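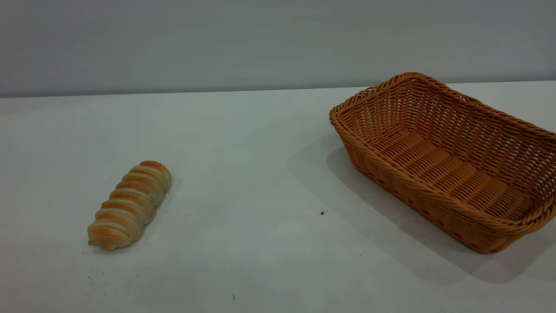 ## 4. 시연 수집

### 4.1 과제와 작업대

본 절에서는 Rainer 데이터의 시연을 어떻게 모았는지 기술한다. 과제는 두 종류이다. 첫째는 식탁 위의 빵이나 간식을 집어 바구니 안에 넣는 '담기'이고, 둘째는 바구니의 테두리를 잡아 원하는 방향으로 돌려놓는 '정렬'이다. 둘 다 사람에게는 설명조차 필요 없는 동작이지만, 로봇에게 직접 보여 주려고 하면 놀랄 만큼 많은 것이 드러난다. 우리가 이 과제에 푹 빠진 이유도 여기에 있다!

작업대는 흰색 상판을 그대로 사용하였고 뒤쪽 벽도 밝은 회색으로 두었다. 바구니는 꼬아 만든 굵은 테두리가 윗면을 두르는 직사각형 제품으로, 바닥에는 나란한 골이 있고 옆면에는 틈이 있어 빛이 통과한다. 이 틈은 예비 실험을 하던 5월부터 우리를 꽤 괴롭혔다. 깊이 추정이 옆면에서 자주 끊겼고, 바닥의 골은 물체의 경계로 잘못 검출되곤 하였다. 매끈한 상자로 바꾸자는 의견도 있었으나 끝까지 이 바구니를 유지하였다. 시연자가 이런 재질을 어떻게 다루는지가 바로 우리가 배우고 싶은 내용이었기 때문이다.

담을 물체로는 나선형으로 감긴 빵, 길쭉한 막대 모양의 간식 등 형태가 서로 다른 것을 골랐다. 나선형 빵은 한쪽으로 갈수록 가늘어져 어디를 잡느냐에 따라 들어 올릴 때의 기울기가 달라진다. 시연자들은 별다른 지시 없이도 대체로 굵은 쪽에 가까운 마디를 택하였고, 마디 사이의 홈에 손가락 끝을 맞추려는 경향을 보였다. 이러한 선택은 사전에 작성한 파지 규칙 어디에도 없던 것이어서 처음 기록을 살펴볼 때 무척 반가웠다.

### 4.2 손으로 이끄는 시연

첫 번째 방식에서는 시연자가 로봇 팔을 직접 붙잡고 움직인다. 중력 보상을 켠 상태에서 손목 바로 위를 잡고 물체까지 이끌며, 그리퍼의 개폐는 발판으로 조작한다. 이 방식으로 얻은 시연은 100개이다.

가장 큰 장점은 접촉의 느낌이 손에 그대로 전해진다는 점이다. 손가락 끝이 바구니 바닥의 골에 닿으면 시연자는 화면을 보지 않고도 이를 알아차리고 팔을 살짝 들어 올린다. 이 짧은 보정 동작은 관절 토크 기록에 또렷하게 남으며, 학습된 정책에서도 비슷한 형태로 다시 나타났다. 처음 재현된 순간에는 연구실이 한동안 떠들썩하였다.

반면 시연자의 팔과 몸이 고정 카메라의 시야를 가리는 문제는 피할 수 없었다. 따라서 이 방식의 시연은 기록한 관절 궤적을 사람 없이 한 번 더 재생하고, 그때의 영상을 학습에 사용하였다. 재생 중 물체가 어긋난 경우에는 시작 배치를 다시 맞추고 처음부터 반복하였다.

### 4.3 원격 조작 시연

두 번째 방식에서는 Rurkham 연구동의 옆방에 앉은 시연자가 Clakier 조종기로 팔을 움직인다. 조종기의 자세 변화는 30 Hz로 전송되며, 로봇 측에서는 이를 보간하여 관절 명령으로 바꾼다. 원격 조작으로 얻은 시연은 209개이다. 시연자는 고정 카메라와 손목 카메라의 두 화면을 나란히 보며, 어느 쪽을 크게 띄울지 스스로 정한다.

화면 선택은 기대 이상으로 흥미로운 자료가 되었다. 접근 단계에서는 거의 모두가 고정 카메라를 크게 띄우지만, 손가락이 테두리를 넘는 순간부터는 손목 카메라로 시선이 옮겨 간다. 손목 화면에서는 바구니가 비스듬히 보이고 손가락 자체가 바닥 무늬의 일부를 가린다(그림 2). 그런데도 시연자들은 물체와 옆면 사이의 여유를 판단하는 데 이 화면을 훨씬 신뢰하였다. 고정 카메라만으로 학습한 정책이 바구니 안쪽에서 자주 머뭇거렸던 현상과도 잘 들어맞는다.

물체를 놓은 뒤의 동작도 지나칠 수 없다. 초보 시연자는 그리퍼를 열자마자 팔을 빼는 반면, 숙련된 시연자는 손가락을 잠시 그 자리에 두었다가 물체의 긴 축을 따라 물러난다. 빠져나오는 궤적을 별도의 구간으로 표시하여 학습하자 물체를 다시 건드리는 실패가 뚜렷하게 줄었다.

**그림 2.** 손목 카메라로 본 바구니 안쪽. 골이 진 바닥 위에 길쭉하고 밝은색의 음식이 놓여 있고, 아래쪽에서 검은 그리퍼 손가락이 들어와 있다.

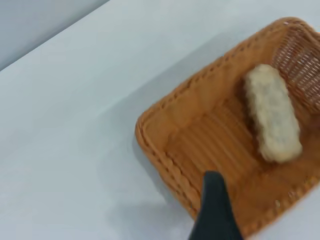 ### 4.4 테두리 잡기와 정렬

정렬 과제에서는 한쪽 손가락을 바구니 안에, 다른 쪽 손가락을 바깥에 두고 테두리를 사이에 끼운다. 손으로 이끌 때에는 테두리가 손가락 사이에 들어왔는지 바로 느껴지지만, 원격 조작에서는 그렇지 않다. 우리는 Clakier의 진동 기능에 그리퍼 전류를 연결하여 접촉의 세기를 전달하였다. 간단한 수정이었으나 시연자들의 반응은 열렬하였고, 첫 시도에서 테두리를 놓치는 일도 눈에 띄게 줄었다.

굵게 꼬인 테두리는 균일한 막대와 다르게 거동한다. 꼬임의 볼록한 부분을 잡으면 힘이 한 점에 몰려 바구니가 비틀리고, 오목한 부분을 잡으면 비교적 안정된다. 시연자에게 이 차이를 알려 주지 않았음에도 몇 차례 연습한 뒤에는 대부분 오목한 자리를 찾아 손가락을 조금씩 옮겼다.
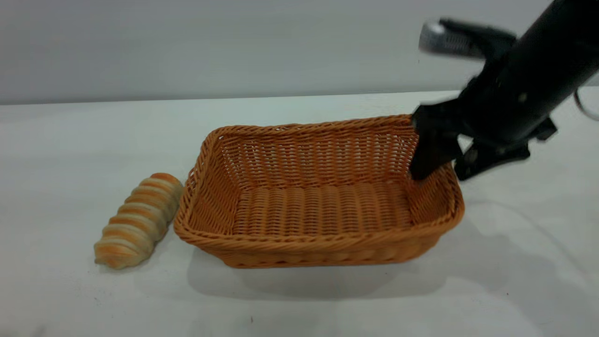 이 미세한 이동을 잡음으로 보고 평활화하면 궤적은 보기 좋아지지만, Printon 정책의 정렬 성능은 오히려 떨어졌다. 최종 데이터에서는 테두리 근처의 구간에 평활화를 적용하지 않고 원래 명령을 그대로 남겼다. 사람의 손이 망설이는 지점에 이렇게 쓸모 있는 정보가 들어 있다는 점은 이번 연구에서 가장 즐거운 발견 가운데 하나이다.

바구니 바로 옆에 빵이 놓인 배치도 정렬 과제에 포함하였다. 이때 시연자는 빵에서 먼 쪽의 테두리를 잡고, 바구니를 빵에서 떼어 낸 다음 돌리도록 안내받았다. 다만 회전의 중심은 지정하지 않았으며, 그 결과 한쪽 모서리를 축으로 삼는 시연과 바구니 전체를 끌며 돌리는 시연이 섞여 있다. 두 전략은 별도로 표시하지 않고 함께 학습하였다.

### 4.5 선별과 표기

데이터는 20/02/2021에 동결하였다. 통신이 끊기거나 두 카메라의 시간 동기가 어긋난 기록 31개는 시연 수에 넣지 않고 따로 보관하였다. 물체를 한 번 놓쳤다가 다시 잡은 시연은 성공으로 분류하고 재시도 구간을 표시하였다. 이런 시연을 제외하면 정책이 실패 직후의 상태를 접할 기회가 사라지므로, 우리는 이를 적극적으로 남겼다.

구간 표기는 접근, 접촉, 이동, 해제, 이탈의 순서를 따른다. 초안은 그리퍼 전류와 개폐 신호로 자동 생성하고, Ferdinand Bachmann이 영상을 보며 경계를 수정하였다. 수정은 접촉과 이동의 경계에 집중되었는데, 부드러운 빵에서는 전류가 완만하게 올라 시작점이 모호했던 탓이다. 두 방식의 시연을 섞어 학습할 때의 비율과 그 영향은 5절에서 다룬다.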